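Search this site
Enter keywords
All sections

Shared Workshop Arm Build: Frequently Asked Questions
Datgate Community Workshop, Bench Automation Program

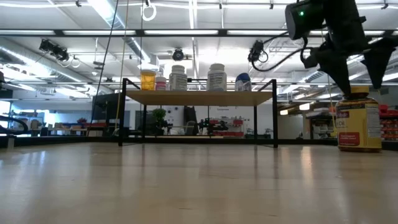
What is the bench arm build, and who may take part in it?

The bench arm build is a long-term member project in which a tabletop robot arm is assembled, wired and programmed from parts held by the workshop. Any member who has completed the general safety orientation and the electrical module may take part. Members who have completed only the orientation may attend build sessions and assist with tasks that do not involve live power.

Do I need to own any parts?

No. The workshop supplies one arm kit per build group, together with the Drerkell motor controller, a power supply and a set of gripper fingers. Members who wish to build a second arm at home must buy their own parts. The parts list is available at the front desk and is the same list used by the workshop.

What does a home build cost?

Members should expect to spend around $400 on motors, controller and frame. This figure does not include a computer, a camera or hand tools. Prices were last checked on April 19, 2025, and the workshop does not update them between editions of this page.

Which task should a new group attempt first?

Groups begin with picking up a single container and setting it back down in the same place. The lid should be closed and the container should be wider than it is deep in the grip. Moving an item from the tabletop to a raised shelf is the second task. It requires a controlled lift, a forward move and a slow release, and most groups need several sessions before the release is reliable.

May I use household containers as test objects?

Household containers are permitted and encouraged. Bottles and jars of different heights make good practice because the gripper must be opened to a different width for each. Any container that once held medicine or supplements must be emptied at home, rinsed, dried and closed before it is brought in. Personal information on a pharmacy label must be removed or covered. Glass is not allowed at the bench.

Why does the arm miss objects on a shiny table?

Overhead lights reflect from a glossy surface, and a vision program may treat the reflection as part of the object. The program supplied with the kit has a brightness limit that can be lowered in the settings file. If this does not help, place a matte sheet under the work area or switch off the nearest row of lights after checking with other members in the room. Do not sand or paint a workshop table.

How should camera cables be routed?

A cable attached to the wrist must have enough slack for the full turn of the joint and must not pass between the fingers. Secure it at the forearm with a hook-and-loop strap. Move the arm by hand through its whole range, with power off, before the first run. Zip ties are not to be used on the wrist, where they have caused broken connectors.

The gripper closes too hard and crushes the container. What should be changed?

Reduce the current limit in the Drerkell settings before changing anything mechanical. The default value in the Virág software is 2,751, and it is too high for thin plastic. Lower it in small steps and test after each one. If the fingers slip before the crushing stops, add rubber pads to the inner faces. Pads are kept in the drawer marked Grolovska.

How many people must be present when the arm is powered?

At least 2 members must be present. One operates the controls and the other remains within reach of the stop button. Neither person may reach into the work area until the operator has said aloud that the arm is stopped.

Can I leave my setup in place between sessions?

Shelves, stands and test objects may remain on the bench overnight if a dated card with the member's name is left beside them. The arm must be parked and its power supply unplugged. Setups without a card may be cleared by the next group. All benches are cleared in July for the annual floor work.

Where do I report a fault?

Write the fault in the bench log and attach a red tag to the affected part. Faults involving power or the stop button must also be reported to Jummai Shehu, bench program coordinator, before anyone else uses the arm. Tagged parts may not be repaired by members without her approval.

Is the program code shared?

Each group keeps its code in the workshop folder, where all members may read and copy it. Changes to another group's files require that group's consent.

Related pages
Electrical Module: Dates and Sign-Up
Bench Reservation Rules
Parts List for Home Builds
Installing the Virág Software
Stop Button Test Procedure

This website uses cookies to improve your visit. By continuing to use this site you accept our cookie policy. Accept | Manage settings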